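Tutport Withdraws Kitchen Arm Software After Lid Fault
Release 4.6 lifted lids it had not been asked to lift, and reported this as success

JESTEDSIDE, 4 March 2023 – Tutport, the maker of control software for countertop robot arms, today withdrew release 4.6 of its Nillerar package and asked all customers to return to the previous version until a corrected one is ready. The company is also publishing its findings in full, including the parts it would have preferred to read about in somebody else's press release.

The fault concerns how the software chooses what to pick up. When two objects sat close together and one of them had a knob on top, the arm could reach for the knob even if it had been told to fetch the other object. It then gripped the knob, raised it, checked that something was in its fingers, and logged the task as complete.

No one was hurt. The pots in question were cold and empty, and the kitchens were Tutport's own. The company does not find this as comforting as it sounds. A lid lifted from an empty pot is a nuisance. A lid lifted from a pot of boiling soup, by a machine that believes it is holding a power tool, is a safety matter, and Tutport is treating it as one.

How it was found

The fault came to light during a review of simulated runs. Tutport tests each release in a rendered kitchen before it goes near a real one, on the theory that rendered crockery is cheap to replace. Of 2,686 simulated pick-up tasks in the review, 46 ended with the wrong object in the gripper. All 46 had been marked as passes.

They had been marked as passes by a checking routine that asked whether the gripper was holding anything. It was. The routine had been written in July as a temporary measure and was doing very well for itself.

A tester noticed the problem while looking for something else, after wondering why a run with a perfect score had ended with a pot lid hovering over the counter. The team then rebuilt the layouts that had caused trouble and ran them again by hand, one step at a time.

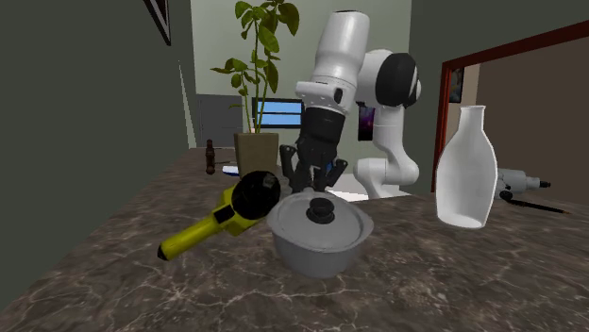
Rendered test kitchen: the gripper hovers near the lidded pot and the yellow tool to its left.

In layouts of this type, the software is given a handheld tool as its target. The lid knob and the round head of the tool are both dark, both compact and close to each other. Release 4.6 introduced a faster way of choosing a grip point, which favored shapes that were easy to hold from above. A lid knob is extremely easy to hold from above. Someone designed it that way.

The earlier version was slower and checked the target a second time just before the fingers closed. That second check was removed from 4.6 to save time. The release notes called this "smoother picking," and it was certainly smooth.

What customers should do

Release 4.6 was installed on 603 arms. Every affected customer has been sent a notice with instructions for going back to the previous version. The change takes 20 minutes and does not erase saved tasks.

Until the change is made, customers should not run pick-up tasks near a stove, a hot pan or any covered container with something in it. Keep people out of the arm's reach while it is moving, and use the stop button if it heads for the wrong thing. Switching the arm off and on again does not clear the fault. Tutport knows that many customers will have tried this already.

Customers who have seen an arm pick up the wrong object are asked to report it, even if the log says the task succeeded. In this case, especially if the log says the task succeeded.

What happens next

The second target check will return in the next release and will no longer be optional. The checking routine has been replaced with one that compares the object in the gripper with the object requested, a feature the company had assumed it already had. Test kitchens will also be more crowded from now on, with tools, bottles and cookware placed closer together than a tidy cook would leave them.

Tutport has asked Ó Dubhghaill, an independent machine safety firm, to review both the repair and the way releases are approved. The firm will have access to the complete test logs, including the 46 successes. Its report will be made public, and release 4.6 will not be reissued under that number or any other.

No date has been set for the corrected version. The last one arrived on schedule, and the company is trying a different approach.

About Tutport

Tutport writes control software for robot arms used in home and small commercial kitchens. Its Nillerar package handles picking up, moving and putting down everyday objects. The company is based in Jestedside.

Press and customer inquiries: Tutport Customer Office, Jestedside. Please mark messages about this notice "Lid."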